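Tasters wanted for a canned drinks study in Grokau
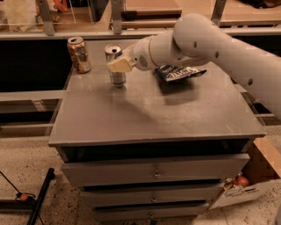
A silver can, apparently held near the top by a gripper

Kornia is looking for 52 adults to try new sparkling waters and iced teas at our Fonovmont site in Grokau. The study starts in August and runs for nine weeks.

You will come in once a week for a session of 26 minutes. At each one you taste four drinks, rate them for sweetness, fizz and aftertaste, and fill out a short form. No experience is needed – we go over the rating scale at your first visit.

You should be 18 or older, a nonsmoker, and free of food allergies. Please don't apply if you have a cold that affects your sense of smell most of the year, or if you work for a beverage company.

Pay is $790 for the full study, sent by check after the last session. Parking behind the Manríquez building is free.

To apply, pick up a form at the front desk or ask for one by mail. Forms must reach us by March 31, 2026. We reply to everyone, including people we can't place.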